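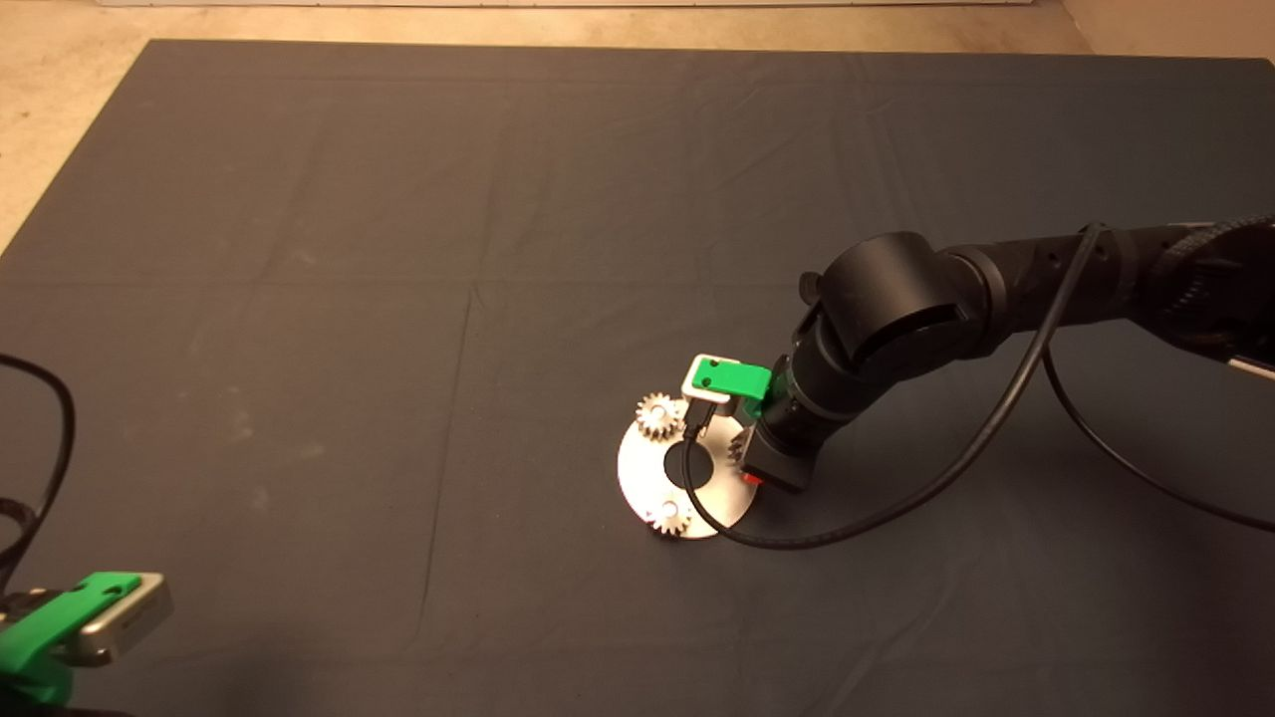 Ticket 2301
Opened: 6 March 2024
Site: Naidu molding shop, press 4
Product: Vumgate hot runner controller, 12-zone
Status: Closed

Problem as reported
Zone 7 drops out during the morning run. Display shows a thermocouple fault, then clears by itself. Parts from that cavity come out short, with a cold slug at the gate. The other zones hold setpoint.

First reply, Bulier support
Please swap the zone 7 and zone 8 cards and run again. If the fault moves to zone 8, the card is bad. If it stays on 7, look at the cable or the mold side. Power off at the main switch before pulling cards.

Customer update
Cards swapped. Fault stayed on zone 7. Ran 400 shots, fault came up twice, both times with the mold opening. Resin is the same nylon we always use from Erau, dried overnight.
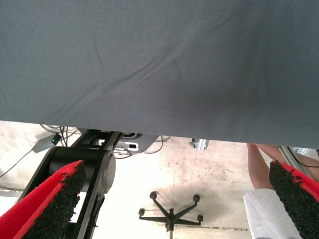

Gray-blue twill, lower hem.

Second reply
That points to the thermocouple wire between the mold box and the nozzle. Check it where it bends at the plate. With the plug off, measure resistance while moving the wire by hand. The reading should not jump.

Customer update
Reading is steady until the wire is bent near the clamp, then goes open. Insulation is worn through there. We have one spare thermocouple, type J, same length. Mold temperature was set to 90 C, now cooling before we open it up.

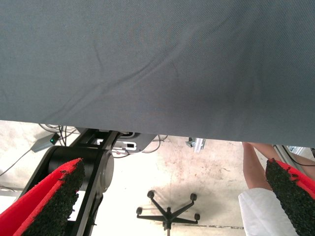 Gray fabric with creases, gripper fingers below.

Third reply
Type J is correct for this tool. Route the new wire through the slot and leave slack before the clamp. Set zone 7 back to closed loop. If it was left in manual at 44 percent output, it will overheat.

Customer update
New thermocouple fitted. Zone 7 was still in manual, changed back. Full shift with no fault and no short parts. We need a price on two more spares. OK to close.

Closed by support. Quote for spares sent separately.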